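Does Cold Air Give You a Cold?

Put on a jacket or you'll catch a cold! You have probably heard that one. Maybe you have heard that wet hair will make you sick, too. Grown-ups say these things as if they were facts, so let's be a little bit suspicious and check.

First, what is a cold? It is an illness caused by a virus. A virus is a germ so tiny that you can't see it, even with a school microscope. There are more than 200 kinds that can give you a runny nose and a scratchy throat. If none of them gets into your body, you can't have a cold. You could stand in the snow in your socks and you would get very cold feet, which is a different problem.

So is the jacket rule silly? Hold on. People do get more colds in winter. That part is true, and a good doubter doesn't throw away the true part.

One reason may be that we stay indoors more, close together, with the windows shut. Germs don't have far to travel from one nose to the next. Some scientists also think that breathing cold air makes the inside of your nose a bit worse at fighting germs. They are still testing that idea. When someone tells you it has all been figured out, ask how they know.

What about the friend who went out with wet hair and was sneezing the next morning? It sounds like proof. But cold viruses often take a day or more to make you feel bad, so your friend may have picked one up before the hair ever got wet. And what about all the times people had wet hair and stayed well? We forget those, because nothing happened.

Now for the cures. Does staying on the couch fix a cold?
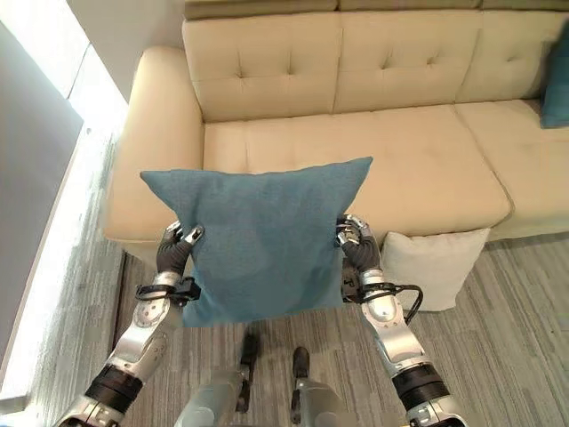
A sofa with button-tufted cushions and a teal throw pillow. Comfy, but is it a cure?

Rest doesn't kill the virus. Your body does that work by itself, usually in a week or so. Resting can help you feel less awful while you wait. Warm soup can feel nice on a sore throat, too. Neither one is magic, and if a bottle says it "stops colds fast," you have our permission to raise one eyebrow.

Washing your hands is dull advice, but it has good evidence behind it. Soap helps get germs off your fingers before you rub your eyes or nose.

Wear the jacket anyway. It's cold out.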